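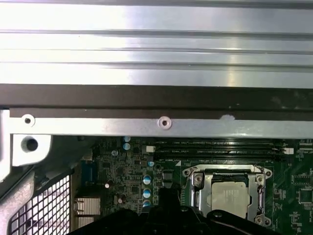
Student computer rooms at Banside College are refitted on a rolling basis, and machines withdrawn from them have in the past been sent directly to a recycling contractor. The project reported here considered whether desktop computers of this kind could be cleaned, repaired where necessary, and returned to use inside the college. Work was carried out at the Trenard Building workshop by a team of 5 students enrolled in the second-year Hardware and Maintenance course. The opened case at the head of this report gives an idea of the working space inside such a machine: the memory slots lie directly under a long metal bar held by screws, with the processor in its retention frame lower on the green board. Access of this kind shaped a good deal of the method described below, and the order in which parts were removed was settled only after the first few machines had been attempted.

1. Background

The college withdrew 194 desktop computers from general use before the project began in April. All had been in service in open-access rooms, the library and the language center. According to the inventory, most were withdrawn on grounds of age. Fault reports existed for a minority, and many of these reports were brief ("slow", "does not start", "noisy") and gave little help to a technician.

Previous practice was to remove the storage drives for secure destruction and to send everything else for recycling. No record was kept of the condition of the remaining parts. The course staff considered that this was a loss of both equipment and teaching material, and the Facilities Office agreed to hold the withdrawn stock in the Trenard Building until the end of the project.

2. Aims

The project had 2 stated aims. The first was to establish a written procedure for opening, cleaning, testing and reassembling a withdrawn desktop computer, suitable for use by students with limited experience. The second was to recommend whether the college should adopt refurbishment as regular practice.

Data recovery, the repair of monitors and the repair of power supplies were outside the scope of the project. Power supplies were tested as complete units and were not opened at any time.

3. Equipment and workspace

The workshop has fixed benches along the window side and a sink in the adjoining room. Each bench was supplied with a grounded mat, a wrist strap, a set of screwdrivers, soft brushes, lint-free cloths, isopropyl alcohol, thermal paste and a divided tray for screws. The trays were purchased from Baumgartner, the regular supplier to the department. A low-powered vacuum with an antistatic nozzle was shared between benches. Compressed air was used only at the open end of the room, with a mask.

Screw trays were at first left unlabeled. After a bracket was refitted with screws that were too long, each compartment was marked with the part to which its contents belonged. The bracket was removed again and no damage was found.

4. Method

4.1 Opening and inspection

The computer was disconnected from power and the start button was held down for several seconds. The side panel was then removed. Before anything was touched, the student completed the first half of the record sheet, noting the amount of dust, any visible damage, the condition of the fan openings and the number of memory modules fitted. A note of cable routing was also made, as a sketch or in words. Sketches proved more useful.

4.2 Removal of parts

Drives were removed first and handed to the workshop technician. Expansion cards followed, and then memory modules. In cases where a bar or drive support ran close to the memory slots, the student was to check whether the retaining clips could open fully before pressing on them. If they could not, the support was unscrewed and set aside. Early attempts to work around these supports took longer than removing them, and on one machine a clip was cracked.

The heat sink was removed next. Where the old paste had hardened, the computer was run for a few minutes beforehand and then disconnected again, and the heat sink was turned slightly from side to side until it came free. Pulling straight upward was not permitted. The processor was left in its socket for cleaning unless a fault was suspected, and the lever was raised only with a member of staff present.

4.3 Cleaning

Loose dust was lifted with a brush and drawn away by the vacuum, starting at the top of the case. Fan blades were held still during this step. Metal grilles and side panels without electronics were washed in the sink, dried with a cloth and left overnight. Old thermal paste was removed from the processor and from the base of the heat sink with a cloth and alcohol, wiping inward from the edges.

Students were instructed not to clean the board itself with liquid. Sticky residue, probably from spilled drinks, was found in several cases from the library. These machines were set aside and used for parts.

4.4 Reassembly and testing

New thermal paste was applied and the heat sink was refitted, with its screws tightened in a diagonal order. Memory was tested one module at a time before the full set was returned. A replacement drive was installed, together with the standard college software. Each computer was then left to run a continuous load test for 2 hours, with the temperature noted at the start, middle and end on the second half of the record sheet. A machine that shut down or gave an error was returned to the bench once. A second failure sent it to the parts store.

5. Results

The procedure was applied to machines from every room represented in the stock. The majority passed the load test and were accepted by the Facilities Office for light use. Dust was the most common finding. In a number of computers reported as slow or noisy, cleaning the fans and renewing the paste was sufficient for the fault report to be closed, with no parts replaced other than the drive.

Memory faults were less frequent than the team had expected. Several machines recorded as "does not start" worked normally after their modules were taken out and firmly reseated. It is not known whether the modules had worked loose in use or had been poorly fitted at an earlier repair. Failed fans were the main reason for drawing on the parts store.

The quality of the record sheets was uneven. Temperatures were entered consistently, but remarks on dust and damage varied from one student to another, and the terms "light" and "moderate" were clearly not used in the same way by everyone. For this reason the team has not attempted a comparison between rooms.

6. Difficulties

Storage was a greater problem than the technical work. Untested, tested and rejected machines were initially kept on the same shelving, and at one point a rejected computer was prepared for delivery. Colored tape on the front panel was introduced and the error did not recur.

The inventory software, Drusano, has no category for a computer that has been withdrawn and then returned. Such machines had to be entered as new stock with a note in the comment field, and their original purchase dates no longer appear in the main listing.

7. Recommendations

The team recommends that refurbishment be adopted for computers without liquid damage; that cleaning be carried out once during normal service, before withdrawal is considered; that record sheets include printed reference pictures for dust levels; and that a separate category be requested in Drusano. The written procedure is held in the workshop and should be revised when a different case model enters the stock.

Report submitted 18th October to the Department of Computing and Applied Technology, Banside College.

Comments (4)

benchrat
Good write-up. Do you have the record sheet as a separate file? We would like to try it with our first-years.

Hardware and Maintenance Course
Reply to benchrat: The sheet is available from the department office on request.

mlowell
Section 4.2 matches my experience with office desktops. Take the support bar out first and save your knuckles.

quietfan
Which thermal paste did you use? I could not find it in the equipment section.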